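Keep the Big Offcuts
Peninah Mushi
2023-09-03

Every family that has had a child in school owns at least one sheet of foam board, and most of them are behind a door or under a bed. Ours was behind the washing machine. I think people throw these sheets out too soon, and I think they store them badly in the meantime.

My view is simple. A sheet of foam board bigger than a cookie tray is worth keeping. Anything smaller should go in the trash the same day.

I came to this after helping Stella Ndung'u clear out the room where she used to run her craft club. She had 12 years of leftovers in there. The small pieces were the problem. They slid down behind things, they filled bags, and when someone did need a small piece they cut it from a new sheet anyway. I have done the same. It is quicker than digging through a bag of scraps.

The big pieces got used. One went under a leaking plant pot until she bought a saucer. One became the back of a puppet stage. Another was a sun shade in her kitchen window for most of a summer, and it did that job as well as the blind she later paid for.

The usual complaint is that a bent sheet is ruined. Hamisi Bakilana, who taught art at my daughter's school, used to throw out any board with a fold in it, and we argued about that more than once. He wanted flat sheets for mounting drawings. Fair enough. For mounting, a crease shows, and no amount of pressing under books will take it out.

But a fold is also what lets a sheet stand up. A flat sheet needs a wall or a stack of books behind it. Fold it into an L and you have a panel with a foot.

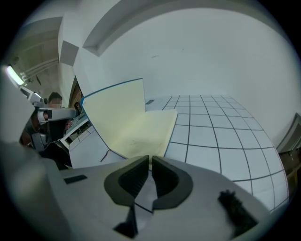
What a folded sheet is good for

A pale yellow board with a blue strip along its edge is no beauty, and a few creases won't make it worse. Set on a tile floor, a board like that can block a draft or keep paint off the wall while you do a chair leg. Children will use one as a shop counter, a garage or a goal. I have used mine as a backdrop for selling things online, and the buyers never asked what it was.

It won't hold weight. Don't stand a lamp on the flap, and don't lean anything against the upright part. It also doesn't like water, so I would keep it out of the bathroom.

Where to put it

Store it folded if it is already folded. Trying to flatten it just adds a second crease next to the first. Slide it over the end of a shelf or stand it beside the wardrobe. Flat sheets go upright too, never under the bed, where they get stepped on by whoever is looking for a shoe.

Keep 3 or 4 sheets at most. Stella kept 2 and gave the rest to the school in October, creased ones included. Hamisi had retired by then.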